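Search this site
Search

Kemar Robotics Club: Gripper Project Gallery

The club is building a pick-and-sort cell for cafe packaging, coded Bendier. The practice set is 60 items, and each is logged with its grip width and closing speed. Wrist camera views are posted below by item type.

Item type 1: Moulded-pulp cup carriers

Two-finger pinch at the narrow part of the carrier, between cup wells. A second carrier lies to the right. 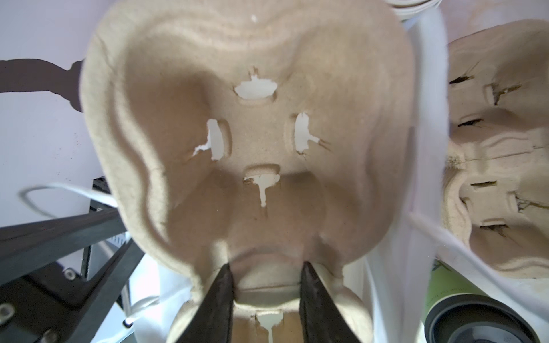 Item type 2: Lids and sleeves

Pictures to be added in February.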